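Fader pad review: the little controller that ate my spring

I have a drawer. If you play a lot of games on PC you probably have the same drawer. Mine has two dead thumbstick pads in it, a racing wheel clamp with no wheel, an arcade stick I bought during a fighting game phase that lasted one long weekend, and a tangle of micro USB cables I'm scared to throw out. So when I say the Fader has been on my desk since I opened it and hasn't gone in the drawer, please understand that's high praise in this house.

First, what it is. The Fader is a wired-or-wireless gamepad from Zadus, and its whole gimmick is right there in the name: where a normal pad has a clicky bumper above each trigger, this one has a short slider. You can push it with your index finger and it stays where you leave it. In a regular game it acts as a bumper, you just flick it and it springs back. Hold down the mode button and the spring lets go, and now you've got two analog sliders that you can map to pretty much anything the software will let you.

Why would you want that? I asked myself the same thing for a good week. Then I loaded up my space trucking save and set the left slider to throttle, and oh boy. I've been flying that ship with a thumbstick for years, doing the thing where you nudge up, nudge up, nudge up, overshoot the station, swear, and turn around. With the slider I just park it at a cruising speed and get both thumbs back. I did a full delivery loop on the first night and didn't bounce off a docking ring once, and I've bounced off every docking ring in that game.

Same goes for flight sims, if you're the kind of person who'd like to fly casually and doesn't want a plastic airplane bolted to the dining table. It's also weirdly great in a photo mode. Focus on one side, zoom on the other. I spent an entire evening in a samurai game taking pictures of grass.

Now for the normal stuff, because most of us are going to use this as a plain old controller most of the time.

The sticks are good. They're magnetic sensor sticks, so in theory they shouldn't develop drift the way my last two did, but I've had this thing a couple months and my last two didn't drift at a couple months either, so ask me again next year. Tension is a bit heavier than I'm used to. I liked that in shooters and got tired of it in a long platformer session. There's no swapping the sticks out and no little dial to adjust them, what you get is what you get.

Face buttons: short throw, a bit loud. My wife can hear them from the couch. She's described it as "somebody eating cereal," and I can't un-hear it now. If you share a room with a light sleeper, think about that.

The d-pad is where I get grumpy. It's a disc with a raised cross on it, and it's fine for menus and it's fine for swapping weapons, but I tried it in a falling block puzzle game and kept getting hard drops when I wanted to slide right. I turned down the diagonal sensitivity in the software and it got better, never great. If you mostly play retro stuff or fighters, this is not your pad and I'd stop reading here.

Triggers are long and smooth, with a switch on the back to shorten the pull. I use the short setting for everything except driving. No fancy resistance effects. The rumble is decent, kind of buzzy on the low end.

It has two back paddles too, and for once I don't hit them by accident. They sit pretty high up, and my hands are medium sized. If you have big hands, I'd try to hold one first, as the grips are stubby and my brother-in-law's pinkies had nowhere to live.

Battery. The box says 20 hours and I've been getting a little less than that, which doesn't bother me. What does bother me is the battery light. It's green, and then it's green, and then it's red and you have 8 minutes. I timed it. Eight minutes! In the middle of a boss! There's no on-screen warning unless you've got the Zadus software open, and I'll get to that in a second. I've started plugging it in every night like a phone, and it comes with a nice long braided cable, so fair enough.

OK, the software. It's called Akis, and it's a separate download. When I first installed it (this was the version that was up when I got the pad) it wanted me to make an account before it would let me remap a button. I'm sorry, no. I don't need a login to make A be B. You can skip it, but the skip link is gray text on a slightly different gray, down in the corner, and I only found it after I'd already given up and typed in my email.

Once you're past that it's a pretty solid program. You get profiles per game, and it swaps them on its own when the game launches. The slider curves are drawn as a line you can drag, and you can set notches, so the slider bumps a little as it passes, say, the halfway mark. That's done with the rumble motor and it feels surprisingly real. I've got notches at zero and at cruise on my space profile and I'd hate to go back. You can save 50 profiles, a number I can't picture needing, and the pad itself remembers the last three without the software running, so I could take it to a friend's place and it worked.

The bad part is that Akis sits in the tray and eats memory. It also forgot my dead zones twice after an update. Both times I had to go back and do them over. I export my profiles now and keep them in a folder, and I'd tell you to do the same the day you get it.

On console it's a mixed bag. It connects, it works, and the sliders are just bumpers and nothing else. On my handheld PC it was great over Bluetooth after one re-pair. On my phone it worked for a card game that had no business supporting a controller to begin with.

A word on the Šimko, because everyone who's shopping for one of these is shopping for the other. I borrowed one for a couple weeks. The Šimko has a much better d-pad, quieter buttons, and it's lighter. It also has nothing like the sliders, and its software looks like a tax form. If I only played action games and platformers, I'd buy the Šimko and never think about it again. It's the safer pick. But I kept reaching for the Fader when it was time to fly anything, and I fly a lot of things.

Build quality seems good so far. No creaks when I twist it. The textured part of the grips has gone a little shiny under my palms. The left slider picked up a faint scratchy feeling in the third week, and I figured it was dust (I eat chips at my desk, I'm not proud), so I blew some air in there and it went away. I can see that being the part that goes first. It's a moving thing with an open slot, and there's no cover on it.
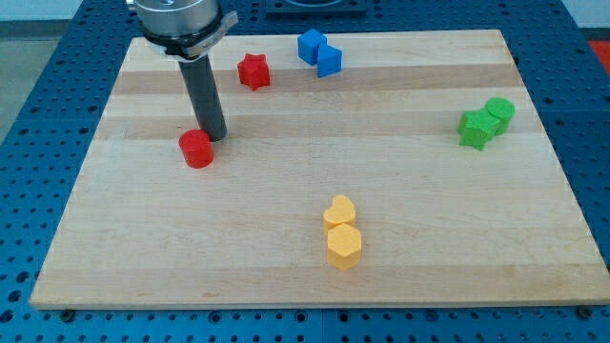 Striped wooden board on a blue perforated bench, with a red cylinder on top.

I should talk about latency, since somebody always asks. I don't have lab gear, so I can't give you a millisecond number. What I can tell you is that I play a rhythm game pretty seriously and have for years, and I know what my scores look like. With the wireless dongle my scores were the same as wired. Over Bluetooth I was late on everything and had to bump the offset. So use the dongle if timing matters to you. The dongle is tiny, and there's no slot in the controller to store it, so I've already lost it once. It was in the drawer.

For the record, I've put 1,310 in-game deliveries on that space save and nearly all of the recent ones were flown with this pad. My on-time rating went up two whole ranks. Some of that might be me finally learning how the docking computer works, but I'm giving the sliders most of the credit.

There's supposed to be a firmware update in May that adds a proper low battery warning, a double rumble or something. If that shows up and works, my biggest complaint goes away. I'll believe it when my hands buzz. The d-pad they can't patch, unfortunately.

So who's it for? People who play space games, flight games, driving games, anything with a throttle, and who don't have room for a big stick setup. People who love fiddling with profiles. If that's you, get it, wait for a sale if you can, and skip the account. If you mainly want a great everyday controller, it's a good one with a lousy d-pad and loud buttons, and you can do better for the same money.

Good: sliders, sliders, sticks, per-game profiles, long cable
Bad: d-pad, crunchy buttons, battery light, Akis wanting my email
Tested on: PC, handheld PC, one console, phone

Score: 8 out of 10, and a 9 if all you do is haul cargo.

Posted March 2025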